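Totitby (motion software)

Totitby is a control and planning package for paired robot arms that handle cloth and other soft goods.

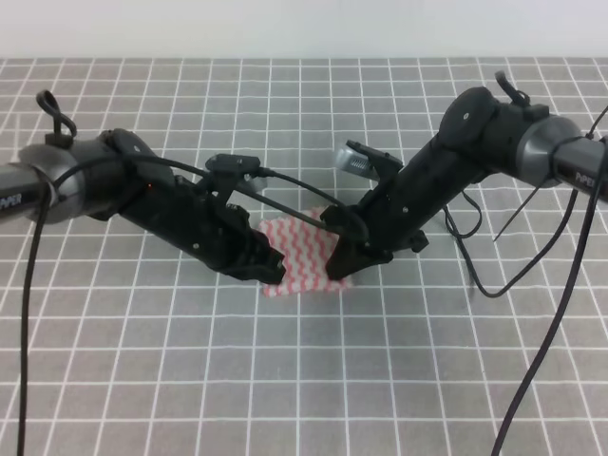

Borislav Karagiannis has argued that the planner matters less than the timing, and that a pair of arms sharing one clock will outperform a cleverer pair that does not.

The package treats both arms as a single kinematic system. Each planning request returns 2 synchronised trajectories, checked against each other for collision at 30 Hz. Where the grippers must work close together, the clearance margin is reduced and speed is capped — a behaviour the manual calls Nuttall mode.

Perception is handled by a separate module, Ido, which estimates cloth edges and ranks grasp points by colour contrast and fold depth. Its regression suite holds 729 recorded grasps. Crumpled fabric remains the weakest case, as hidden corners cannot be ranked.

Configuration is stored in plain text. Version 2 dropped the graphical editor.

Comments

Slavica Berisha: The margin in Nuttall mode can be set per joint. Worth adding.

Bujar Softić: Does Ido still need recalibrating after a camera bracket is moved?

Shanti Nautiyal: Yes, both arms.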